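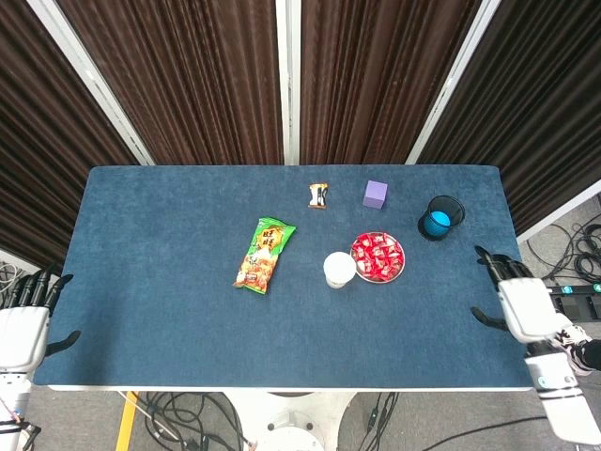
Wednesday, November. Third round of the seal leak checks on the small pouches, continuing from the Osden batch. Hannelore wants the bench method settled before we order more film, so most of this entry is about the dye test and why the first two rounds don't agree with each other. We are only looking at the end seals this time. The green cracker bag on the teal mat is the style I mean when I write "crimped end" below, and the little white, black and orange packet near the top is closer in size to what Cerkeda wants us to seal. Back seams can wait.

Setup. Jaw sealer on the left bench, flat jaws out, crimp jaws in. Film is the Ormsby roll, second one down on the rack, the one with the torn label. Cut 50 blanks from it before lunch. The first few off the roll were curled and I threw those out, then cut replacements so the count stayed right. Dwell time set at 2 seconds for everything. Temperature was the only thing changed between sets.

Dye. Same blue as last time, a few drops in alcohol, shaken each time before drawing up. Inject through the face of the pouch, tape over the hole, lay the pouch down with the seal lowest, wait, look. Ayane pointed out that in round two I was standing them up in the rack and in round one they were flat on paper towel. That could be the whole difference. Going back through my notes she is right, and I didn't write down the change when I made it. Flat on towel from now on.

Results, low set: dye through the crimp at the corners on most of them. Always the corner where the back seam crosses the end seal, four layers of film there against two everywhere else. No leaks in the middle of the seal on any.

Middle set: mostly clean. 11 with a trace at the same corner, a faint line that stops before the outer edge. I have marked these as "trace" and not as leaks. Fiachra would call them leaks. We need to agree on this before anyone writes it up.

High set: no dye through, but the film is shrinking next to the jaw and you can tear it there with your fingers. Not usable even though it passes.

Pulled a few from the middle set by hand. They peel evenly until the corner, then tear. The tensile clamp is still over at Andonlow with Margaux, so no numbers. Asked her to send it back with the next delivery.

Jaw alignment: put carbon paper through the crimp jaws at the end of the day, cold. The right side prints darker than the left. Should have done this first. It doesn't explain the corners, the back seam lands near the middle of the jaw when the pouch is fed straight, but it might explain why two of the low set leaked on the left side as well. Shimmed the left with one layer of foil tape and the print looks closer. Not rerun yet.

To do:
Rerun middle set with the shim in, flat on towel.
Try a longer dwell at the low setting, since the corner probably needs time more than heat.
Ask Róisín what cycle count she is planning on. If it is still 2,000 between cleanings, the crimp teeth will fill up and all of this changes.
Relabel the Ormsby roll.
Order alcohol, down to the last bottle.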